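Our afternoon with the robots at Trullmont

I'd been promising for ages to write up our trip to the Trullmont open day, so I've finally sat down with a cup of tea to do it. We went over on 24 May 2022, a full minibus plus Catherine Pringle's car (she insists on driving herself and then beat us there by a good quarter of an hour, so fair play to her). I'd expected big orange things welding cars. What we got was laundry, and I loved every minute!

Azadeh Rostami met us at the door with name stickers and took us straight upstairs, past a corridor of locked labs and one very good vending machine. Her group works on getting robots to handle soft things, and she told us cloth is miserable stuff to work with. A box is the same shape every time you reach for it. A T-shirt never is. They have a running tally on a whiteboard of attempts at folding since the project began, and it stood at 1287 when we walked in. Somebody had drawn a sad face next to 1000, and I didn't like to ask.

We were allowed right up to the work area in twos and threes. It's a white-walled sort of booth with two arms side by side, all white links and chunky black elbows, with long purple cables looping off them. I'd pictured something huge, but you could follow all of it without moving your head. There was a folded pile in the back corner, grey on top of black, and a white mesh basket over on the other side, and in the middle a crumpled bit of white cloth with both grippers reaching in for it. I found I was holding my breath. Catherine was muttering "go on, go on" as though it was the last furlong at the races.
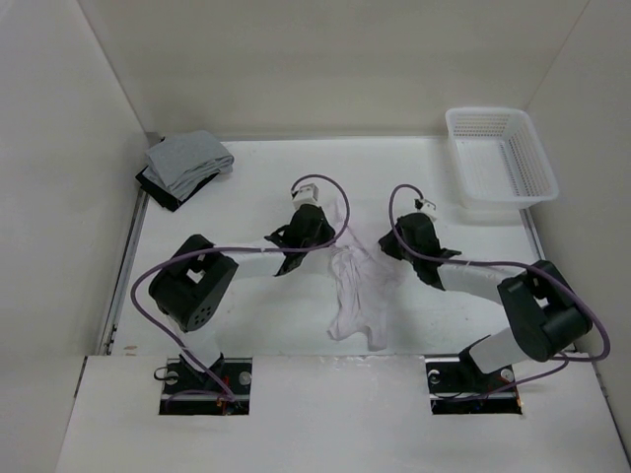
Questions, tea and a go on the controls

Babak Parsa took the questions afterwards and was very patient with us. Nassoro Khaemba wanted to know what happens when it drops something, and the answer is that it tries again, which is more than can be said for my lot at home. I asked how long until I could have one for the ironing. Babak laughed and said not to cancel anything! He did say that they learn as much from the bad goes as from the good ones, and that fitted sheets are a sore subject in the office.

After tea (proper biscuits, several kinds) we could try steering a smaller practice arm with a pair of handles. You had to pick up a flannel and put it in a tray. I took nearly 20 minutes in the queue and then made a complete hash of it. Kavitha Krishnan had it done first time and has been unbearable ever since.

They're opening again in July and have kept 55 places for local groups, so let Kavitha know if you'd like your name on the list. Wear comfy shoes, there are a lot of stairs.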